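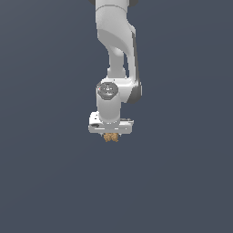 Figure 2.1. White robotic arm on a plain blue-gray background. Computer rendering.

Search this book Search Clear

Chapter 2
Test Screenings and What They Are Worth

Reading time: 35 minutes with exercises

Most people who teach filmmaking will tell you to show your rough cut to strangers. This chapter will tell you the same, with a good deal less faith in what the strangers say afterward.

A test screening is a showing of an unfinished film to people who had no part in making it. They watch, they fill out a card, and sometimes a few of them stay behind to talk. The filmmaker then goes back to the cutting room with a stack of opinions. What happens to the film next is usually credited to the audience. We should be careful about that. A director who wanted to drop the second wedding scene all along will find three cards that call it slow. A producer who wanted to keep it will find three that call it the best part. Both will quote their cards with a straight face.

The case for testing

There is a real case, and it deserves a fair hearing before we start picking at it. By the time you have a rough cut, you know your story far too well. You know the man in the doorway is the brother. You know the letter was never mailed. You have seen the scene where this is made clear so many times that you can't judge if it is made clear. A roomful of new viewers can. If most of them think the brother is a neighbor, you have a problem, and it is much cheaper to find out now.

Confusion is the thing test screenings catch best. People are fairly reliable when they report that they got lost, and they can often point to the spot. They are less reliable on why, and close to useless on how to fix it. Keep those three questions apart in your notes.

The trouble with the cards

Consider the student feature Wurnside, directed by Luana Portela and tested over one winter in a borrowed lecture hall. The production collected 699 cards, a huge number for a film of its size, and the team was proud of it. The cards asked viewers to rate the film from "poor" to "excellent," to name their favorite character, and to say if they would recommend it to a friend. The ratings were high. The ending was left alone. When the film opened in December, reviewers and paying viewers complained about the ending more than anything else.

It is tempting to say that the cards lied. A better reading is that they answered a question the team had little use for. Look at how the screenings were run. The seats were free. Many of the viewers were students at the same school. Portela stood at the door and thanked people as they came in, and she was still standing there when they handed in their cards. Very few of us will mark "poor" and then pass the card to the person who made the thing. And the card had no question about the ending, so anyone who disliked it had to bring it up on their own, in a margin, in the dark, with a coat half on.

A large pile of cards doesn't cure any of this. If the question is weak or the room is friendly, more cards give you more of the same mistake, and they make you surer of it.

The focus group

After some screenings a small group stays for a talk with a leader. Sales material for this service tends to promise "deep insight." Treat the phrase with suspicion. In a group, the first person to speak sets the subject. If she says the music was too loud, the next ten minutes will be about music, and people who never noticed the music will develop views on it.

The documentary Osex was tested this way. The leader's notes show a long and lively debate over the narrator's voice. On the cards, filled out before the talk began, only two people had mentioned the narrator at all. The voice was replaced anyway. You may prefer the new one. You would have a hard time showing that the audience asked for it.

What to watch instead

Some editors pay little attention to cards and a lot to the room. They sit near the side and look at the viewers. Laughter is hard to fake for long, and so is stillness. Coughing, shifting in seats, and the glow of phones all tell you something, though less than the folklore claims. A cold room makes people shift. So does a hard chair.

In the sections that follow we will write a card, test it, and try to break it. We will then compare two edits of the short film Bednarek, one made after a screening and one before, and ask if the later version is better or only later.

Before you read on

Find a film you have worked on, even a very short one. Write down what you believe an audience would say about it. Seal the page. You will need it for the exercise at the end of Section 2.

Key terms: rough cut, test screening, comment card, focus group, leading question

Jendley Open Textbooks | Contact the editors | Copyright and reuse | Back to top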